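**Ticket 119: Lilac blotches in the clouds, Kimaro 3, only in the big render**
Opened: February 14, 2026
Status: closed (see bottom), though I'd like the last bit left up for anyone who searches for it

Hello! First time I've filed one of these so apologies if I'm waffling. I make landscapes on the computer, little invented places with too much weather, and I'm stuck on one called Kunolstead. It's a harbour village in snow with a great heap of cloud sitting on the hill behind it, and the cloud is really the whole picture, so you can imagine my mood.

What happens: in the preview the cloud is lovely. Soft, fat, a bit of pink underneath where the sun's going. When I do the full-size render for print, the shaded side of the cloud comes up covered in pale lilac blotches, like someone's breathed on a window. They sit in the same places every time. The village is fine, the water is fine, the snow on the roofs is fine. It's only the cloud, and only the shaded side.

What I'd tried before writing in:

- restarted everything (obviously)
- moved the sun round to the left: the blotches moved with the shade
- moved the sun back, as I hated it on the left
- turned off the harbour lamps, no difference
- turned off the pink, no difference, and the picture died on the spot
- put the samples up from 100 to 200, which took all night and gave me sharper blotches
- rendered the cloud on its own with no village, still blotchy

I'm using the Jernstead clouds add-on, the one with the little puff brush. I've had it for ages with no bother. I did update Kimaro just before this started, so I suppose that's my prime suspect, but I also changed my screen and bought new paper and painted the hall, so who knows.

I've attached the project file, minus the boats (the boats are enormous, sorry, I modelled every rope). Print size is set by Brutano, who are doing the paper proofs for me, and they want everything as a flat file with no layers. If it matters, they see the blotches too, so it isn't my screen. 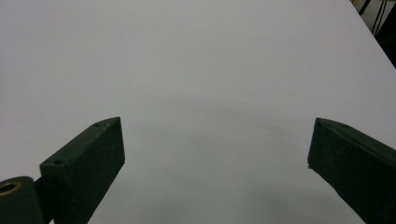

Trevor McKinnon replied that the file opened without trouble and he could see the blotches, but only once he'd rendered at print size, same as me. He asked whether the noise cleaner was switched on, and if so whether it was the cleaner in Kimaro or the one in Jernstead. He also wanted to know what the cloud looked like with both of them off, however ugly.

Well, I didn't know there were two! I'd ticked the box in Kimaro years ago and never looked at it again. So I went hunting, and there's another box inside the Jernstead panel, right down under the puff brush settings, folded up in a bit called Finish. It was ticked. I don't remember ticking it. I have no way of knowing whether I did it or the update did, and I'm not going to swear to either.

So, log of the next few goes, written as I did them:

**Both cleaners off.** Horrible, grainy all over, like porridge. But no lilac at all! I did a small dance in the kitchen. The shape of the cloud is better than I've ever seen it, too. There's a fold on the right-hand side I'd sculpted and completely forgotten about, it's been smoothed out of every version so far.

**Kimaro cleaner on, Jernstead off.** Grain gone. Lilac nearly gone, just a faint patch low down near the hill. You'd have to know it was there. I do know it's there.

**Jernstead on, Kimaro off.** Blotches back, all of them, but paler.

**Both on.** The full horror, same as my first message.

I thought that was it solved and I very nearly wrote in to say thank you and goodnight. Then I sent the second version off to Brutano for a paper proof and the faint patch low down came back in print looking far worse than on screen. On a big sheet of matt paper it reads as a thumbprint. I've got it pinned up by the back door and every single person who walks past touches it to see if it rubs off.

So, reopened. Some more things I noticed, in case they help:

The patch is exactly where the cloud meets the hill. If I hide the hill, no patch. If I hide the cloud, no patch either, which sounds silly now I've typed it. If I lift the cloud up a smidge so there's a sliver of clear sky between it and the hill, the patch goes, but then the cloud looks like a hot air balloon coming in to land, and the whole point of Kunolstead is that the weather's sitting *on* the place. It's supposed to feel heavy. People see the snow and the cosy windows first, then they look up and go "oh", and I want to keep the "oh".

I also tried painting the patch out by hand in the flat file. Don't do this. I spent an evening on it and made a different, larger patch.
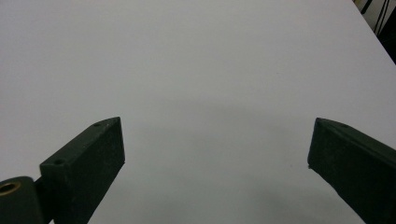

Next morning I went back through the hill. It's an old hill, I made it for another picture and I've been recycling it ever since, with different trees on. It turns out to carry a ground mist that I'd turned right down for this one and forgotten. Not off, down. You can't see it in the preview. It's in there all the same, a very thin lilac (lilac!!) layer, hugging the slope and poking up into the bottom of the cloud.

I wrote this to Trevor in rather a lot of capitals. His answer was much calmer. He said that where two soft things overlap, cloud and mist in my case, Kimaro now works out the colour of both together, and before the update it just took whichever was in front. So my mist had been hiding behind the cloud for all these years, and now it's allowed to join in. The cleaner then finds these tiny specks of lilac, decides they must be meant, and spreads them into nice smooth blobs. Two cleaners, twice the spreading. And the preview skips anything that thin to save time, so of course I never saw it.

That all made sense to me, which is more than I can say for the help page.

What I did, in order, for anybody with the same trouble:

1. Opened the hill, found the mist and deleted it. Deleted, mind. Turning it down to nothing left a trace in my file, and I checked that more than once.
2. Unfolded Finish in the Jernstead panel and unticked the cleaner there.
3. Left the Kimaro cleaner on, but pulled the strength down to the gentle end, so I keep my fold.
4. Put the samples back to 200. It still takes all night. Fine, I sleep anyway.
5. Rendered a strip first, just the bit where cloud meets hill, at full print size. Takes as long as a cup of tea and would have saved me a fortune in proofs.
6. Saved under a new name. My old file was full of bits from three other pictures and I don't trust it.

The strip came out clean. I left the whole thing going overnight and got up far too early to look, in my coat, as the heating wasn't on. No lilac anywhere. The underside of the cloud has gone a touch colder than I'd like without the mist tinting it, so I've warmed the low sun to make up for that, and now the windows look a bit less yellow next to it, and I've been fiddling with the windows. That's not a fault, that's just me.

One thing I'd still like passed on to whoever does the Jernstead panel: could Finish be unfolded by default? Or at least could it shout if the other cleaner's on as well? I'm sure it's all perfectly clear if you built it. I look at the puff brush and nothing else, and I bet I'm not alone in that.

Second thing, and it's tiny: the warning that comes up when you send a flat file says "contents will be merged", and I clicked Cancel the first few times, thinking it meant it'd merge my actual project. It only merges the copy. Could it say copy?

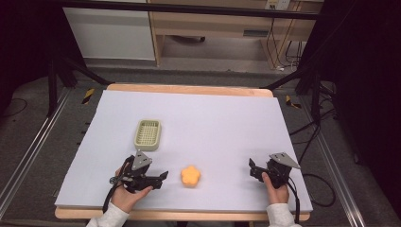 Do I need to delete the mist from my older pictures too, before I render any of them again in Kimaro 3?

Only from the ones where it touches a cloud, smoke or another soft layer. Mist lying on its own over ground or water renders the same as it did before the update.

Right, that's a relief, there's a whole folder of foggy ones going back to July and I wasn't looking forward to it. The ferry one has smoke from the funnel drifting through mist, so I'll do that one first and leave the rest alone until somebody wants a print.

New proof arrived from Brutano this afternoon. I looked at it by the window, then under the lamp, then I took it outside, and I can't find a thing wrong with the cloud. The snow on the harbour wall has come out slightly blue, but it's slightly blue in the file as well, so that's on me, and I think I like it. I've taken the thumbprint one down from the back door and I'm using the reverse for sketches.

Happy for this to be closed. Thanks ever so much, Trevor, and sorry about the capitals. If anyone else opens my attached file, please ignore the folder called "boats OLD old", it's got nothing to do with anything.

**Closed: cause found in project file (ground mist overlapping cloud, two cleaners on). Panel and wording requests passed on to Jernstead and Kimaro separately.**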